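Ticket 466: Takes rejected after upload, Pawlak site
Status: open
Assigned to: Hideaki Amano
2 comments

Problem
Six takes from the hand-held grippers uploaded fine, but Zirura rejected them at the sync check. The error says the gripper stream and the head stream don't line up. Takes recorded in the morning passed.

The wearer had the head camera on its strap over the forehead, facing down toward the work, and the ceiling lights were on.

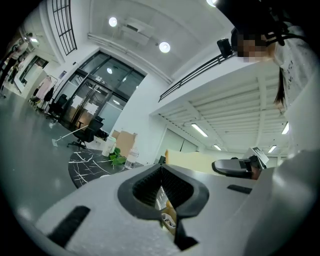 Tried so far
1. Restarted the upload client. Same error.
2. Re-sent two takes over the cable. Same error.
3. Compared clocks. The head unit was behind the grippers by some 2 seconds. Set it again by hand and recorded a short test, which passed.

Next
Hideaki to ask Kosex whether the rejected takes can be shifted and kept. If they can't, mark them as bad and record again. Please don't delete the raw files yet.

0 shares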